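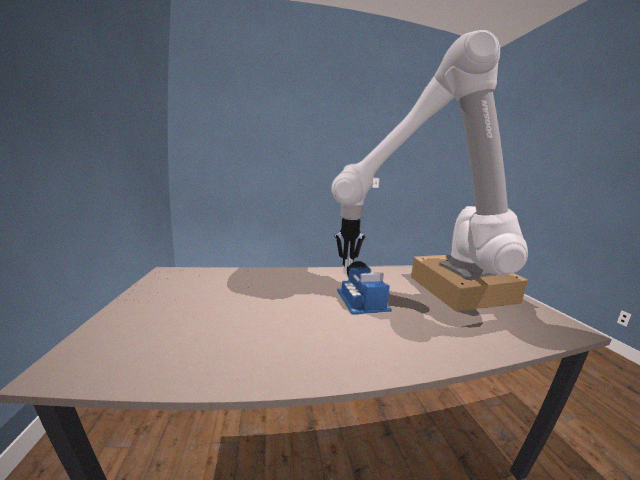 Bence Juhász wrote that the purchase price was the easy part of the request, and that his department at Skurnitz spent longer arguing over the gripper, the fixture and the training days than over the arm. He asked that any review of a machine-tending cell give those items the same space as the robot. The purchasing office at Atcombe has tried to do so in the assessment that follows.

Scope of the review

Atcombe Technical Institute reviewed a planning package from Ranwood for a single-arm bench cell. The package consists of a simulated layout, an itemized equipment list and a budget workbook. The layout uses a Doosan collaborative arm with a two-finger gripper, set on a wooden block on a tabletop, with a blue vise or fixture within reach. Our interest was in whether the package gives a department enough information to write a sound capital request. No hardware was purchased for this review, and nothing in it should be read as a test of the arm itself.

Setup and everyday use

The package was installed on a standard office workstation. Staff with no background in robotics were able to open the layout, change the viewpoint and move equipment on the table after one session of 45 minutes. The controls are plainly labeled. The printed guide is less helpful: it refers throughout to menu names from an earlier release, and the section on saving layouts had to be worked out by trial.

Seeing the arm at its working height proved to be the most valuable part of the exercise. In the layout the elbow comes close to the ceiling, a matter that had not been raised in any of the earlier written proposals. Two of the rooms under consideration have ductwork above the benches, and both have now been sent back to Facilities for measurement.

The budget workbook

The workbook divides costs into equipment, installation, safety, training and upkeep. It contains 33 line items in its standard form, and departments may add their own. Each line can be assigned to a fiscal year, which suits institutions that must split a purchase. Totals carried forward correctly in every case we checked.

Three weaknesses should be noted. The workbook treats the gripper as part of the arm, although it may be quoted separately and may be replaced on a different schedule. Fixtures are given one line, with no room for spares. Freight is left blank by default, and a hurried reader could easily submit a total without it. 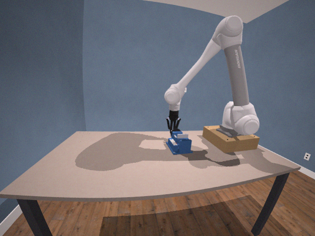 Reading time for the remaining sections: 2 min

Mounting and floor space

The package accepts any mounting surface the user draws and does not ask what load that surface can bear. A wooden block is perfectly serviceable for planning reach and clearance. For a capital request, the department will need a rated stand or pedestal, with anchoring, and should obtain a separate quotation for it. Ottó Kerekes of our Facilities office recommends settling the mounting before the table is ordered, and we have adopted his advice in our own procedure.

Power is handled in a similar way. Wall outlets may be drawn in the layout, but the package does not check them against the equipment list. Circuit capacity must be confirmed by an electrician.

License and support

The license runs for 12 months and covers one department. Support questions were answered courteously, usually by the next morning, although a question on exporting the workbook was passed between two desks before it was resolved. We also looked at the planning service offered by Somogyi, which includes a site visit. It is the better choice for a cell with several machines, and more than is needed for one arm on one bench.

Rating and recommendation

Ranwood's package receives 70 points out of a possible 100. It is recommended for departments preparing a first request, on condition that mounting, freight, spare fixtures and gripper replacement are entered as separate lines before submission. Requests for the coming budget cycle are due in October and should include the saved layout along with the completed workbook.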